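Demonstration gathering (robot learning)

Demonstration gathering is the recording of worked examples from which a learning system is expected to pick up a physical task. A person drives an arm, or guides it by hand, and the system stores what the cameras saw next to what the arm was told to do. Each finished recording is called an episode. The name suggests a complete story. In practice an episode begins when the operator presses a key and ends when the operator presses it again, and both moments are matters of judgment.

Terms
A "task" is a short written instruction, such as putting a pouch on a tray. A "reset" is the work of returning the table to a starting state. Resets are rarely recorded and often left out of cost estimates, although operators may spend as long on them as on the task itself.

Size claims
Collections are usually advertised by episode count. The figure says little without the number of distinct objects and starting positions behind it. The Dromerham set is listed at 3000 episodes, yet its object sheet has 26 entries, and a later note admits that 1000 of the episodes use a single folder moved between a few positions. Supporters say that repetition steadies training. That may be so, but the claim has mostly been tested on the same table where the repetition was recorded.

Objects
Early collections favored blocks and cups. Flat, see-through and flexible items came later, partly in answer to critics. Clear plastic is a fair test for a vision system: glare changes with the angle of the light, and the edge of the plastic can be hard to tell from the edge of whatever is inside it. A pouch lying flat on a pale table also gives a gripper little to hold. Groups that report high success on such items should be asked whether the pouch was full or empty, and which way it was turned. The Zaria protocol requires both facts to be written down. The Pororska protocol requires neither.

Quality control
Most groups discard failed episodes. Amoah, a review tool used by several small labs, marks for removal any episode longer than 30 seconds, on the theory that slow means clumsy. Slow episodes may also be the ones in which an operator met a real difficulty and got past it – the material a learner could use most. No published comparison settles the point.

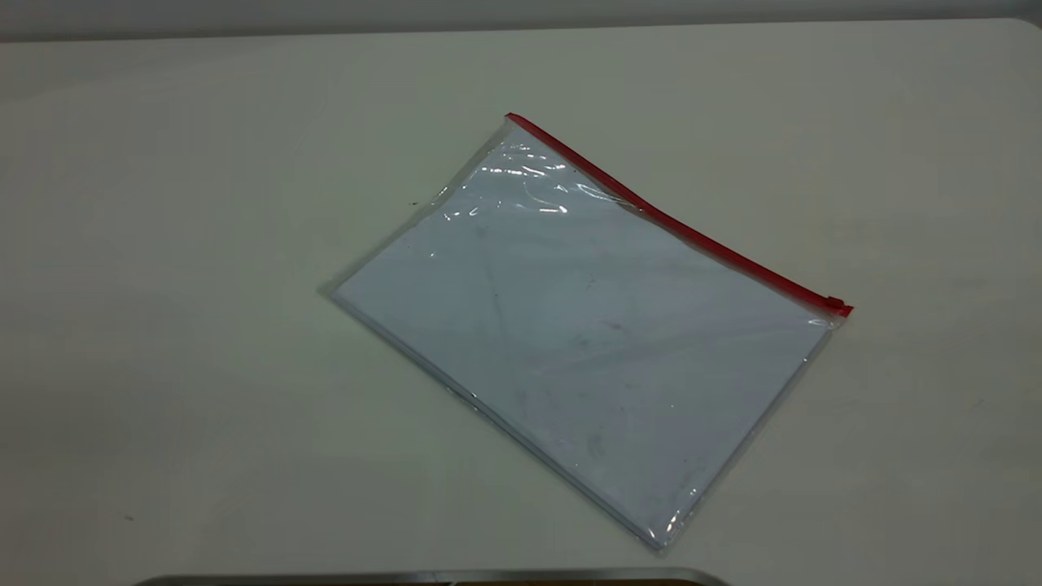

Entry by Babar Minhas | Last revised Wednesday, September 9, 2026

Workspace view: clear pouch with a red zipper, paper inside, set at a diagonal on the table. A text label of "pouch on table" would be correct and would leave out the angle, the contents and the glare near the top corner.

See also: Episode; Reset; Operator fatigue; Held-out objects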